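首页　动态　话题　媒体　关于我们　登录

Zekbridge 影视选角与演员事务部

本部今日就连续剧《Cakcombe 来信》的演员阵容、公开选角结果及后续工作安排作统一说明。内容较多，分条发布，请关注本剧的各位朋友、经纪机构及媒体同仁以本串所载为准。

经制作方与演员本人共同确认，Atieno Shirima 将出演本剧女主角、邮政检查员伊芙琳·莫罗一角。相关合约已于上月签署完毕，定妆工作正在进行，首批剧照将在开机之后择期公布。

此前网络上流传过数份所谓“内定名单”，其中女主角一栏列有不同姓名。本部未曾向任何机构或个人提供过该类名单，对名单中涉及的各位演员所受到的打扰，谨表歉意。

关于剧情。《Cakcombe 来信》为原创剧本，讲述海港小城 Cakcombe 邮局在一次风暴之后清理旧库房，发现一批从未投递的信件，检查员奉命逐封核实收件人下落的经过。全剧以信件为线索，每集围绕一户人家展开，主线则落在邮局内部多年前的一桩调任旧案上。

剧中 Cakcombe 为虚构地名，与任何现实城镇无对应关系。近期有读者来函询问该故事是否取材于某地旧闻，编剧组答复如下：剧本写作过程中参考过公开出版的邮政史资料，人物与事件均为创作。

关于集数与体量。本剧首季的分集大纲已经定稿，后半季的对白稿仍在修订。修订不影响已公布角色的戏份比例，亦不影响已签约演员的档期安排。

下面说明公开选角情况。除女主角外，本剧另有 4 个主要配角采取公开报名方式遴选，分别为：邮局局长、夜班分拣员、返乡的船长之女，以及失聪的钟表匠。

报名通道开放期间，本部共收到有效报名资料 800 份。“有效”指资料齐全、影像可正常播放、报名者本人已签署授权书。资料有缺漏者，本部均以邮件形式通知过补交，逾期未补者未计入上述数字。

经初审，进入复试者为 200 人。初审由选角、表演指导与编剧三方各自独立评阅，评阅时不显示报名者的经纪机构、社交媒体关注人数及过往片酬。

复试共分 3 轮。第一轮为指定片段，第二轮为双人对戏，第三轮为带机试演。每一轮结束后，未晋级者均已收到书面通知。如有参加复试而至今未收到任何通知的演员，请核对报名时所填邮箱，或致函本部查询。

第三轮试演在 Tikkanen 摄影棚举行。部分布景已先行搭建，试演者得以在接近正式拍摄的条件下完成走位。Tikkanen 方面在灯光与收音上给予了充分配合，本部在此致谢。

关于试演片段的选取，外界有一些讨论，本部愿略作交代。指定片段取自第一集中段，邮局局长在晨会上宣布清点旧信，众人反应各异。该段台词不多，人物多数时间在听别人说话，评阅者因此可以集中观察演员在倾听时的状态。

双人对戏所用片段则为试演专门撰写，不会出现在正片当中。编剧组为每个角色各备有一段，内容互不相同，意在避免先试者与后试者之间因信息先后而产生不公。 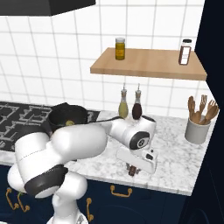
Khairul Ismail：请问钟表匠一角最终是否由失聪演员出演？报名简章里写的是“优先考虑”，措辞比较宽松，我和几位同行都希望能看到一个明确的说法。另外，复试现场有没有安排手语翻译？

感谢 Khairul Ismail 的提问。钟表匠一角已确定由失聪演员出演，合约正在办理之中，依照惯例，姓名须待双方签署后公布。简章中“优先考虑”的措辞确有不够明确之处，本部接受批评，后续项目的简章将直接写明要求。

关于手语翻译，三轮复试均已安排。第一轮首日上午，因排期衔接有误，翻译人员晚于演员到场，当日上午的两场试演随后予以重排，未影响相关演员的评阅。该情况已记录在案。

正式拍摄期间，手语翻译与手语表演指导将分设两岗。翻译人员负责现场沟通，表演指导负责台词的手语转写与动作校订，两项工作性质不同，不宜由同一人兼任。剧本中钟表匠的对白，已由表演指导参与改写。

改写过程中有一处较大调整，可以先行告知：第四集中原本由旁人转述的一场争执，现改为钟表匠与局长当面完成，全场以手语进行，配字幕，不设画外音。导演组与编剧组对此意见一致。

继续说明其余三个配角的进展。邮局局长一角已有两位候选人进入最后比较阶段，差别主要在年龄感上。剧中局长与女主角的师徒关系横跨多年，若由年纪较轻者出演，回忆段落可由本人完成；若由年纪较长者出演，则须另请青年演员。

两种方案各有得失。化妆部门已就老年造型提交试妆报告，报告认为室内戏效果可靠，外景逆光条件下则须控制景别。制作方将在综合考虑之后作出决定，本部不就此预先表态。

夜班分拣员一角已经确定，演员来自 Handmont 剧团，此前主要从事舞台演出，影视经验较少。第三轮试演中，该演员的表现得到评阅各方一致认可。姓名将与其他配角一并公布，请各方勿作猜测。

船长之女一角尚未确定。复试中表现突出的几位演员，档期均与本剧后半段拍摄存在冲突。本部正与各经纪机构协调，必要时将从第二轮名单中增补人选，增补者须重新参加带机试演，程序不作简化。

有媒体询问，制作方是否会放弃公开选角，改为直接邀请知名演员出演船长之女。答复：不会。报名简章对四个角色的遴选方式有明确承诺，该承诺继续有效。

与 Handmont 剧团的合作。双方已签署人才交流协议，剧团演员参与本剧拍摄期间，其在团内的演出任务由剧团另行安排，待遇与年资不受影响。协议同时约定，剧团在演出旺季有权召回演员参加重点剧目，制作方须提前调整通告。

作为协议的一部分，本部表演指导将赴 Handmont 剧团开设镜头表演课程。课程面向剧团全体在职演员，不以是否参演本剧为条件，内容包括景别与表演幅度、非顺序拍摄中的情绪衔接、同期收音环境下的台词处理等。

舞台演员初次进入摄影棚，常见困难之一在于非顺序拍摄。舞台演出一气呵成，人物情绪自有来路；影视拍摄则可能上午完成结局，下午回到开场。为此，本剧将为每位主要演员配发按故事时间排列的角色手册，与按拍摄日排列的通告并行使用。

角色手册由场记部门编制，载明人物在每场戏开始之前已知何事、未知何事、与在场各人的关系处于何种阶段。手册在剧本修订后同步更新，旧版须交回，以防混用。

关于剧本围读。首次围读定于本月下旬，地点在 Tikkanen 摄影棚附属的排练厅，不对媒体开放。已签约演员须全员到场，确有困难者可远程参加，但女主角与局长的对手戏部分须当面完成。
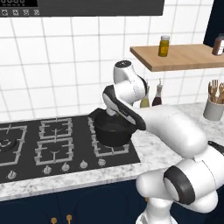
围读将按故事时间进行，前后安排数日，每日结束后留出讨论时段。演员可就台词提出书面意见，由编剧组汇总后统一答复。往年项目中曾有演员在现场口头改词、场记未及登记的情形，本剧不再沿用口头方式。

围读期间所用剧本均加注个人水印，纸质本当日收回。请参加人员勿对剧本页面进行拍照或录音。本部理解演员有回看台词的需要，次日场次的节选将于前一晚以加密方式发送。

下面就 Atieno Shirima 的准备工作作简要介绍，内容均已征得其本人同意。为塑造邮政检查员一角，Atieno Shirima 已开始跟随顾问学习旧式信件的分拣与登记流程，并接受笔迹辨识方面的基础训练。

剧中有大量翻阅、拆封、誊写信件的近景。导演组要求手部镜头原则上由演员本人完成，不使用替身。道具部门为此准备了供练习使用的信封与登记簿，纸张与正式拍摄用品一致。

Atieno Shirima 在致本部的信中写道，她最看重剧本里检查员不善言辞的一面：“她读了那么多别人的信，却很少写信，我想弄清楚她为什么不写。”编剧组收到来信后，在第六集增加了一场她独自坐在桌前起草回信的戏。

该场戏没有对白，所拟信件的内容也不以画外音读出。观众能否看到信纸上的文字，目前尚在讨论。美术部门与摄影部门各提交了一份方案，将在试拍之后比较。

口音问题。剧中 Cakcombe 居民的口音由台词指导统一设计，不模仿任何现实地区。女主角为外来调任人员，口音与当地人有别，且随剧情推进略有变化。台词指导已就变化的节点编写对照表，供后期补录时核对。

女主角的发音变化不求观众逐一察觉。台词指导的意见是，变化过于明显则近于技巧展示，反而干扰人物。Atieno Shirima 同意此意见，并提出在与局长独处的场次中保留原有口音，编剧组认为可行。

关于儿童演员。第二集与第七集有儿童角色，均为短期拍摄，不在本次公开选角范围之内，由本部另行联系。儿童演员每日工作时长、监护人陪同及课业安排，按拍摄地规定执行，并由专人负责记录。

请家长特别注意：本部从未委托任何培训机构代为推荐儿童演员，亦不收取任何名目的报名费、培训费或形象照费用。凡以《Cakcombe 来信》名义收费者，均与本部无关，请保留凭据并向当地主管部门反映。

群众演员招募将在开机前单独发布公告。邮局、码头与集市三类场景需求较大，欢迎拍摄地居民报名。集市戏拟集中在数日内完成，公告将载明报酬标准、用餐、交通及恶劣天气下的改期办法。

居民如不愿在画面中出现，而住所或店铺位于外景区域之内，可与外联组联系，由外联组在拍摄时段内协调路线与机位。相关联络方式将张贴于外景区域公告栏，不在社交媒体公布个人电话。

拍摄周期方面，棚内部分先行，外景随后。风暴戏原定安排在外景阶段，经评估后改为棚内与外景结合：人物近景在棚内完成，码头全景待天气条件合适时补拍。调整后，主要演员在水边作业的时间有所减少。

有观众关心风暴戏是否会因此打折扣。本剧的风暴仅见于第一集开场与末集回忆，篇幅有限，用意在于交代信件何以被遗忘，制作方从立项之初即未打算将其作为奇观处理。

音乐部分。配乐以弦乐与簧风琴为主，主题旋律已完成小样。剧中邮局同事在年终聚会上合唱的歌曲为原创，歌词由编剧组撰写，演员将在围读之后开始练唱。本剧不设主题曲演唱者的商业竞标。

合唱一场将采用现场收音，不作后期替换。音乐指导希望保留各人音准参差的样子，故请演员不必在练习之外另请声乐教师。此项要求已写入通告附件，经纪机构如有疑问，可向音乐组询问。

关于播出平台与播出时间。播出平台的商谈已接近完成，本部不掌握最终结果，亦不便代为发布。近日有账号声称本剧将于 December 首播，该说法没有依据。播出安排以制作方正式公告为准。

关于海报。网络上流传的一张女主角手持信封的海报系爱好者自制，并非官方物料。制作方对爱好者的创作表示欢迎，同时请转载时注明作者，勿冠以“官方”字样，以免造成误会。

选角纪录短片。复试期间，经参加者书面同意，本部拍摄了部分幕后影像，拟剪辑为短片。未入选演员的试演内容，除非本人另行授权，一律不予采用。已签署同意书而希望撤回者，可在短片定剪之前致函办理。

试演资料的保存。未进入复试者的影像资料，将在选角结束后予以删除；进入复试者的资料，本部希望在征得本人同意后留存，以备其他项目参考。征询邮件将于选角结束后发出，不回复视为不同意。

近来收到若干未入选演员来信，询问评阅意见。本部人手有限，难以向全体报名者逐一反馈。参加第二轮及第三轮复试者，可申请书面意见，由表演指导撰写，通常篇幅不长，但均为针对本人试演所写。

书面意见不含名次，也不与其他参加者作比较。其中或有直言之处，请理解撰写者的本意。申请通道设于报名页面“我的资料”栏内，登录原账号即可提交。

亦有数封来信对初审中的影像时长要求提出意见，认为限时过短，难以展现人物。本部内部对此看法不一。主张限时者认为有利于公平与效率，主张放宽者认为部分演员需要较长时间进入状态。

经讨论，后续项目将试行两段式提交：一段为限时指定片段，一段为不限题材的自选片段，自选片段仅在第一段评阅意见不一致时调阅。办法先在下一个项目中施行，届时再根据结果修订。

关于经纪机构。公开选角期间，个别机构多次致电评阅人员，推介旗下演员。评阅人员均已按规定回避并登记。经核查，相关演员本人对此并不知情，其评阅结果未受影响。本部已书面提醒有关机构，不在此公布名称。

就网络评论亦有一言相告。选角消息发布后，部分评论将女主角人选与其他演员作不当比较，并有针对外貌与籍贯的攻击性言论。本账号评论区将删除此类内容，对角色、表演与剧作的批评意见则予以保留。

本部欢迎不同看法。此前一位读者撰长文指出，剧本简介将邮政检查员写成近似侦探的人物，与该职务的实际权限不符。编剧组读后认为意见中肯，已请顾问逐集核对，涉及开拆信件的几处情节作了程序上的补正。

补正之后，女主角不再自行拆阅信件，须由两人在场并作登记。编剧组原先担心节奏因此拖慢，改稿后发现，夜班分拣员由此得以成为固定见证人，两人之间的关系较前稿更为清楚。

前述夜班分拣员的戏份因此有所增加，已与演员及 Handmont 剧团沟通。剧团同意相应延长借调期限，延长部分按原协议条款执行。

媒体采访安排。围读结束之前，主创与演员不接受单独采访。围读结束后拟举行一次媒体见面会，由 Atieno Shirima 与已公布的配角演员出席，现场配备手语翻译。申请办法将另行通知。

请媒体同仁在申请时一并提交问题提纲。提纲供安排时间与翻译准备之用，现场提问不受其限制。涉及其他项目或私人生活的问题，演员有权不予回答。

此外，有几家媒体在报道中将 Tikkanen 摄影棚写作本剧出品方，特此更正：Tikkanen 为场地与技术服务方，本剧由 Zekbridge 出品。亦有报道将 Handmont 剧团写作联合制作单位，实际为人才交流合作单位。请已刊发的媒体酌情修订。

四个配角的最终名单，将在全部合约签署之后一次公布，不分批发布。如船长之女一角须增补试演，公布时间顺延，本部会在本串之下续告。

续告：邮局局长一角的带妆比较已排定，地点仍在 Tikkanen 摄影棚。两位候选人将分别与 Atieno Shirima 完成同一场对手戏，布光与景别保持一致。参加人员请以当日通告为准，上午八时前到化妆间报到。

续告：船长之女一角的档期协调，已有一家经纪机构回函，同意就后半段拍摄日期再作商议。其余机构请尽早回复。回函请注明演员可用时段及不可调整的既有安排，勿仅写“待定”。

续告：申请书面评阅意见的页面一度无法提交附件，现已修复。修复前提交的申请如未收到确认邮件，请重新提交一次，重复申请由系统自动合并。

联系选角与演员事务部　媒体垂询　© Zekbridge 版权所有　返回顶部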